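About Kirwood

Kirwood is a cooking school above a shoe repair shop. We teach evening and weekend classes to people who own good knives and are a little afraid of them. The stairs are steep and the coat hooks are too few. Past students mention both in their reviews, usually before they get to the food.

Sosina Worku opened the school in 2000, after 11 years in hotel kitchens where she was paid to shout. She says she doesn't miss it. Students in the September bread course may have their own view.

We have four teachers now and one very long dough table. Our courses run for six weeks and cover the things people really eat on a weeknight: soups, beans, rice, eggs, flatbreads, dumplings, and a chicken you can carve in front of your in-laws. We don't do foam. We did foam once, in the Jallon Street kitchen, and the landlord still brings it up. 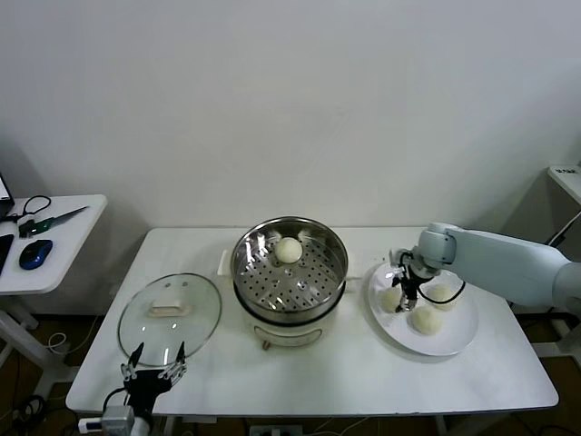

One steamed bun in the basket, lid off.

Classes are capped at 26, and most are smaller. You cook in pairs, you eat what you made, and you wash your own pans. The last part is in the booking terms, in bold, and it still comes as a surprise to grown adults with mortgages.

We also run private sessions for offices. Cunha, the accounting firm down the block, has come back every year and remains deeply competitive about pie crust. If your team needs to bond, we can recommend making ravioli together. If your team needs to stop speaking to each other, we can recommend the same thing.

Flour comes from the Jeltinden mill, vegetables from whoever has good ones that morning. Tell us about allergies when you book, please, and again when you arrive.

Gift cards are sold at the front desk and don't expire. We've seen some old ones.

Page last updated February 2021. The coat hooks are on the list.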